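### 4.2 Rules for releasing an object

The Ballel rule set has 13 rules, and two of them concern the moment before release. Rule 6 asks that the wrist view is stored together with the overview – one without the other is not accepted for review. In the wrist view of Fig. 3a the yellow cube stays in sight, while the large object fills much of the lower part.

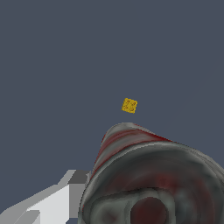

### 4.3 Rules for stacked objects

Rule 7 says that a can and a cup which form a stack must be annotated as a pair. Fig. 3b gives the overview, with the fingers just over the lid of the can and the green cup standing apart.
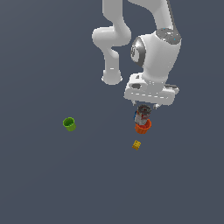

*Section prepared by Bongani Buthelezi, Caldeira*

**Figure 3.** Simulated views under rules 6 and 7: (a) wrist, (b) overview.

We checked 186 episodes against both rules. The annotators worked separately.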